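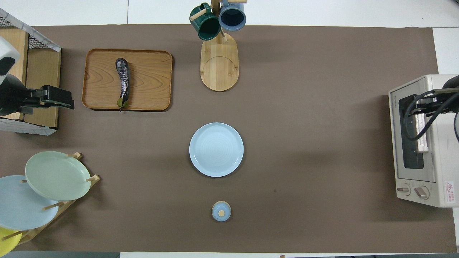 4. Setting the table for the kitchen task

This section is for the students who prepare the table before a recording session or before a practice run of the club. Please read section 3 (power and emergency stop) first. If you did not do the arm check of section 3.4, do not continue here.

You need two persons. One person stays at the emergency stop, the other one places the objects. For the Parkau round we change the persons after every 90 episodes.

4.1 Before you place anything

1. Put both arms in the rest position with the Stanus program. Wait until the status line says HOLD.

2. Press the emergency stop. Check that the status line changes to STOPPED.

3. Lay the brown paper mat on the table and make it flat with your hand, from the center to the outside. If a corner stands up, fix it with paper tape from the under side. Do not put tape on the upper side. The tape is shiny and the head camera sees it as an object.

4. Write the mat number in the log. A mat is used for one round only. When it has a fold or a grease spot, take a new one from the roll.

Note: The mat is cut a little smaller than the table. The white border must stay free on the right side and on the far side.

4.2 Placing the objects

All directions are given as the head camera sees the table. "Near" means the side of the camera, and "far" means the opposite side.

1. Toaster oven: right side of the mat. The door must be closed and both knobs turned to zero. The oven is not connected to the wall during the kitchen task. Put the plug in the cable bag, so everybody can see that it is out.

2. Mug stand: far side, in the center. Hang the green mug on the left and the blue mug on the right. Pull the mugs softly to be sure they sit on the pegs.

3. Round plate (light blue): in the middle of the mat, in a straight line under the mug stand in the camera view.

4. Container with the wooden knob: near side, close to the center. Put the lid on fully. If the lid is crooked, the gripper takes the knob from the side and the lid falls.

5. Wooden tray: left side, toward the far edge. Lay the toy eggplant on it in the long direction, with the green cap toward you.

6. Dish rack: near left corner. The plates stand in this order, starting with the front one: pale green, light blue, yellow. It is no problem if the yellow plate is almost outside of the camera view.

CAUTION: The right arm rests very near to the top of the oven. Never push the oven backward or to the side when the arm is in HOLD. Move the oven only when the status line says STOPPED, and look also at the black cables, they must not be caught under the gripper.

CAUTION: Do not lean over the table to reach the dish rack. Walk around.

4.3 Comparing with the reference view

1. Open the Voicu viewer and load layout 204.

2. Set the overlay to half. You see the live view and the reference view together.

3. Correct each object until the two outlines are one. For the eggplant and the container a difference of one finger width is allowed. For the oven and the mug stand no difference is allowed.

4. Save the view. The program gives it a name by itself, please do not change this name.

Note: If the overlay looks moved for all objects in the same direction, the objects are probably correct and the head camera is turned. Do not correct the table. Call Corina Stanciu or Aurel Pîrvu, they have the key for the camera mount.

4.4 Releasing the arms

1. The person who placed the objects steps back behind the yellow line and says "table free".

2. The person at the emergency stop repeats "table free" and only then releases it.

3. Start the warm-up motion. The left gripper opens and closes two times beside the tray, then the right gripper does the same over the oven.

4. If you hear a knocking sound, stop and write error 159 in the log with your initials.

After the warm-up you can go to section 5. Layout 204 is valid for the teams Tridura and Parkau from 1st September. The older layout with the mug stand on the left side must not be used, also if it is still in your list. Questions about the layouts go to Roxana Sima.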